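We use cookies to remember your preferences and see which posts get read. Accept | Manage settings

A morning at the Grurberg robot open day

I'd been meaning to write this up since June, but you know how it goes. The kitchen reno ate my winter (more on the tapware saga another time).

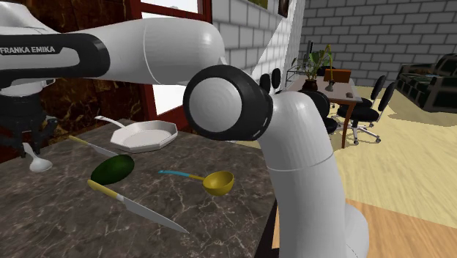 Anyway, the open day. Grurberg opens up its robotics lab once a year and I'd missed it the last two times, so when the email came round I put my name down before I'd even finished my coffee. They cap it at 70 people per session and the early one starts at 9, which meant a very dark drive and a servo sausage roll for brekkie. No regrets about the sausage roll.

I'd expected a lot of standing behind a rope watching something weld. There was a bit of that in the first hall, but the bit I'd really come for was upstairs, where the Travura team do all their household stuff in simulation. You sit in front of a big monitor and there's a Franka arm leaning over a marble kitchen bench with knives, a ladle and a pan on it, plus some kind of green veg I would've called an avocado and the bloke beside me was sure was a squash. The whole lot is computer-rendered, right down to the dining table and pot plant out the back. I spent an embarrassing amount of time admiring the red window frame and wondering if I could talk my husband into one.

The job they were showing us was the spoon. Just a small white spoon, and the arm has to come down over it and get its fingers either side of the handle. Sounds like nothing! Lenuța Cârstea, who ran our session, told us her group had put 222 versions of that one task through the simulator in a single afternoon, shuffling the utensils about each time. She was very good at not making you feel like a dill for asking basic questions, and I asked plenty.

My main one was why bother with the fancy marble. She said it's partly so the software doesn't get too comfy with one plain grey bench and then fall over the first time it meets somebody's real kitchen. Veins, blotches, bright light through a window, all of that changes what the robot's camera has to make sense of. I thought about our benchtop under the afternoon sun and felt a bit sorry for the thing.

Then they let us have a go. You get a little controller and seven minutes, and I used up most of mine working out which way was forward. I knocked the ladle clean off the bench – a simulated ladle, so no harm done – and they reset it with one key. If only. A kid of maybe ten went after me and had the spoon up first try, of course.

Downstairs there was a Schnyder stand with brochures and some decent biscuits, and a Brellico talk on warehouse sorting that I ducked out of halfway through. Nothing wrong with it, the chairs were just awful and I had a parking meter to feed.

If you're thinking of going next year, wear layers (the upstairs room is freezing) and do the simulation session first, as the queue was halfway down the stairs by the time I left. Parking on the street is two hours only and they do check. I got home in time for lunch and emptied the dishwasher very slowly, paying close attention to the spoons.

Recent posts
Choosing a splashback without starting a fight
The great mixer tap saga, part one
Three slow cooker soups for a cold week
What I learned at the repair café

Contact | Privacy | © All rights reserved | Back to top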